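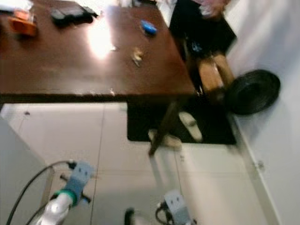 Laine Kütt wrote to say that the white rings on her dining table had beaten her, that she'd tried toothpaste and mayonnaise and a good deal of swearing, and could I please put the whole method down in one place before she painted the thing. Well, Laine, put the paintbrush away. White rings are the friendly kind, and most of them will come out on a quiet afternoon with things you already have in the cupboard.

Print this page | E-mail this to a friend

Filed under: Around the House > Furniture Care & Repair

First, have a good look at the colour of the mark. White or cloudy means moisture has got into the finish and is sitting there. Black or dark grey means it has gone through to the timber, and that's a sanding and bleaching job I'll leave for another day (I did one in March and my shoulders still remember it).

You'll need:

a clean cotton tea towel, no prints or rubber bits
an iron with the steam turned off and the water emptied out
a soft cloth or two
mineral oil or plain furniture wax
a little non-gel white toothpaste, only if the iron doesn't do it

Clear the table completely and wipe it over with a barely damp cloth, then dry it straight away. Crumbs matter more than you'd think, because you're about to rub, and a bit of toast crust under a cloth will leave fine scratches in a glossy finish. I learned that on my mother's table in Cairns and she still brings it up at Christmas.

Fold the tea towel so it's two layers thick and lay it over the ring. Set the iron to its lowest heat and press lightly for 8 seconds, keeping it moving the whole time. Lift the towel and look. You may see the mark getting fainter at the edges first. If it is, go again, and keep going in short bursts, letting the surface cool in between. The worst one I ever did took 21 goes and a pot of tea.

If there's still a ghost left when the table is properly cool, put a dab of toothpaste on a soft cloth and rub gently along the grain, never in circles. Wipe it off, dry it, and stop as soon as the shine starts to go dull.

Leave everything overnight, then rub in a small amount of oil or wax and buff it until your cloth slides. I'm fond of the Prumdale wax in the flat tin, though my neighbour Alix swears by her own brew of beeswax and orange oil, and her sideboard looks lovely, so suit yourself.

A word of caution about old pieces. Shellac softens with heat, so if your table came from your grandparents, test the iron somewhere out of sight before you go near the top. Lacquer can blister too if you're impatient.

Last updated 9/27/21

Print this page | E-mail this to a friend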